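关于自己在家做果酱的常见问题(2019年7月1日整理)

老是有人在留言里问同样的事,我干脆整理成一页,以后直接把这页丢给你们,嘿嘿。

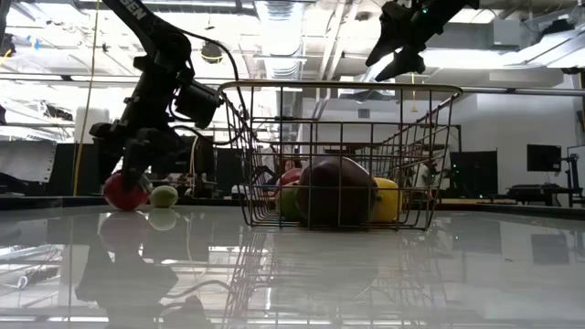
先说清楚,我不是专业的,就是在自家厨房里熬了好几年,锅烧糊过,瓶子也炸过一个。下面写的都是我自己的做法,跟你外婆的不一样很正常,听外婆的也行。

什么水果适合新手?

苹果,真的,先从苹果开始。果胶多,容易凝,价钱也不吓人。我第一锅做的是草莓,熬了半天还是一锅糖水,最后全拌酸奶喝掉了。草莓、樱桃、梨这些果胶少,等你手熟了再碰。

一定要放那么多糖吗?

这个问题排第一名!我一般是水果去皮去核以后称重,糖放水果的一半多一点。再少也能做,可是就得放冰箱,而且要快点吃。糖在果酱里不光管甜,还管保存和凝固,减太狠的话口感会像果泥。果泥也好吃啦,抹面包会往下流就是了。

可以用代糖吗?

我试过两种,都不太满意,一种凉了以后有结晶,另一种回味发苦。如果家里有人必须控糖,建议去找专门的低糖果胶配方,别拿我的方子直接换。

柠檬汁能不能省?

别省。酸度不够果胶就不好好干活,颜色也会变得暗暗的。没有柠檬用青柠也可以,香味冲一点,配苹果我反而更喜欢。鲜榨柠檬的酸度每个都不一样,想长期存放的话,瓶装柠檬汁更稳当。

怎么知道熬好了?

我用冷盘子法。开火之前先放3个小碟子到冷冻室,觉得差不多了就关火,舀一小勺滴上去,等一分钟,用手指推一下,表面起皱就是好了。没起皱就开火再熬几分钟,换下一个碟子试。试的时候一定要关火,我有一次忘了,推完碟子回头一看,锅底已经焦了……

用温度计也行,海平面附近是104到105度,住得高的朋友要往下调。

锅有讲究吗?

宽的、底厚的就好。千万不要用没有涂层的铝锅或者生铁锅,碰到酸会有金属味。我现在用的是Trotalgate的一口宽口不锈钢锅,朋友搬家不要了给我的,锅盖早就不知道去哪儿了,反正熬果酱也不用盖。

还有,不要一次熬太多!锅里装到三分之一就够了,滚起来会涨得很高,擦灶台擦到你怀疑人生。

浮沫要撇吗?

看心情。撇掉比较透亮,送人的我会撇,自己吃的就懒得管。撇下来的沫别倒,抹在热吐司上很香。

瓶子怎么消毒?

洗干净,冷水下锅,水没过瓶子,煮开以后再煮十分钟,捞出来趁热装。果酱是滚烫的,瓶子也得是热的,我那个炸掉的瓶子就是凉瓶子装热酱,教训惨痛。盖子每次都换新的,旧盖子的胶圈压过一次就不太可靠了。我买的是Cletex的盖子,别的牌子口径对得上也一样用。

装好以后要不要再煮一遍?

打算放常温的一定要煮。拧上盖子放回开水里,水要没过瓶盖,小瓶煮十分钟,海拔高的地方时间要加长。只放冰箱的可以省掉这步。凉透之后按一下盖子中间,会弹的说明没封好,直接进冰箱先吃。

能放多久?

糖够、封得好、放在阴凉的地方,我一般一年之内吃完。开了瓶就进冰箱,三四个星期解决掉。长毛了整瓶扔,不要挖掉上面那层继续吃,我知道很多长辈都这么干,但是真的别。

冷冻水果可以做吗?

可以,而且很方便!不用解冻,直接跟糖一起下锅,出水会多一点,多熬一会儿就行。我2月份没什么新鲜莓果,都是用冻的。

为什么我的果酱第二天硬得像糖块?

熬过头了。加一点点热水,小火慢慢搅开,能救回来大半。下次早点开始试碟子。

为什么水果全浮在上面?

多半是装瓶太急了。关火以后静置五分钟,轻轻搅一搅再装,果肉会分布得匀一些。水果切太大块也会这样。

你卖果酱吗?

不卖不卖。卖吃的要办手续,我也没那个产量。想换的话倒是可以,拿你们家自制的辣酱来换我最欢迎。

Movunent上那个果酱帖子是你写的吗?

是我,不过那里面的糖量写得偏高,是我刚开始那阵子的配方,以这一页为准。那边的账号我不太登录了,有问题在下面留言吧,我看到就回。

下次想补一段橘子酱的,皮怎么去苦味我还在试,上一锅还是有点苦。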